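Table's clear, sort of
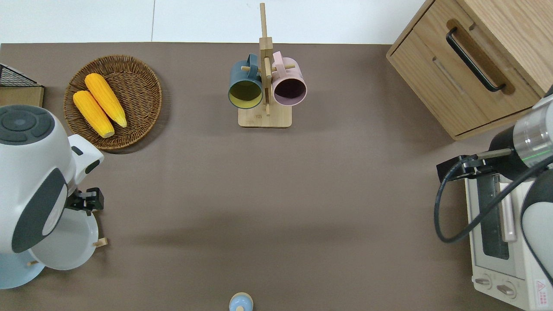
Quick one tonight because I've got a pot on and about 2 percent left in me. The kitchen move-around is done. Or the part I promised to do in November is done, the rest can wait. If you missed the last post, the short version is that I got sick of eating dinner with my elbows on the mail, so everything that lived on the table had to either earn its spot or go. What stayed got shoved out to the edges. Mugs on the wooden mug tree, toaster oven down the right side by the drawer, corn in the wicker basket till I cook it, wire rack over on the left on its board. And then the middle, just brown table. I keep walking past to look at it. I rolled out dough on it yesterday without moving a single thing first and felt like a person with a much bigger house.

OK so the mug tree. I fought this one for a long time. My sister has one and it always looked to me like a thing for people who own matching mugs. Mine do not match. The teal one is yellow-green inside and the pink one is dark inside, sort of purple brown, and I bought them in different years from different shops and they have no business being next to each other. But those are the two we use. Every day, those two. The other mugs, and there were 11 of them when I pulled them all out of the cupboard, mostly sat there getting dusty and falling on me when I wanted a bowl. So two on the tree, four in the cupboard for company, the rest in a box by the front door.

Ettore Melis from downstairs has already been through the box. Took the one with the chipped rim, which I tried to talk him out of. Said it was for pencils. Fine.

The toaster oven was the big argument. Not with anybody, with myself. It was on the counter before, next to the sink, and every time I used it I had to unplug the kettle and then forget to plug it back in and then stand there waiting for water that was never going to boil. Moving it over here fixes that. Cost me some table but I wasn't using that end anyway, that was where the coupons and dead batteries went. I did the usual reheating of leftover pizza to test the new spot and also a tray of nuts, which I burned, but that's me and not the location.

One thing to watch, the drawer. I put the oven where it is, stood back all pleased, then went for a spatula and had to think about where my knees were. It opens all right. You just stand a bit to the left. I may shift the oven an inch or so this weekend, or I may just learn to stand to the left, we'll see which one wins.

I like that drawer handle a lot, by the way. Long black bar. Easy to grab with wet hands or an elbow. Drawer itself is a disaster inside and I'm not showing it.

The basket. I've had it since the Gandadham place, two apartments ago, and it's been a bread basket, a key basket, a place for the cat (briefly, she was small) and for a while a hat for somebody's kid. Now it's for whatever needs eating next. That's the whole system. If it's in the basket it gets cooked first. Before this, vegetables went into the bottom of the fridge and I'd find them later in a state. So far it has worked on a squash, some onions and a bag of plums that I turned into a not very good jam. Corn's turn next. Oleksandra Pylypenko told me to rub it with butter and lime and a bit of chili powder and then stick it under the broiler, turning it, and I'm going to try that in the toaster oven if the cobs fit. If not they go in the pot like always.

Somebody asked in the comments how long the whole thing took. The table part, 25 minutes once I actualy started. Getting started took most of a month. The cupboard was worse, that was a full evening, and I had to stop in the middle to eat and of course there was no where to sit because everything was on the chairs.

Stuff that left the table for good:
the mail (goes on a hook by the door now, in a bag, still unopened)
fruit bowl, the heavy one
a candle I never lit
12 takeout menus, most of them from places that closed
the radio, which is in the bedroom and gets better sound in there for some reason
my good scissors, and now I can't find them

The scissors are a real problem, I've looked everywhere. If I had them I'd have cut new shelf paper tonight.

Still to do. Under the sink, which I don't want to talk about. The spice shelf. Felt feet for the chairs, they screech and Ettore is too polite to say so. And I want to oil the mug tree before it gets coffee rings on the base, I've got half a bottle of the stuff I use on the cutting boards, should be enough.

Pot's boiling over, got to go. Will report back on the corn.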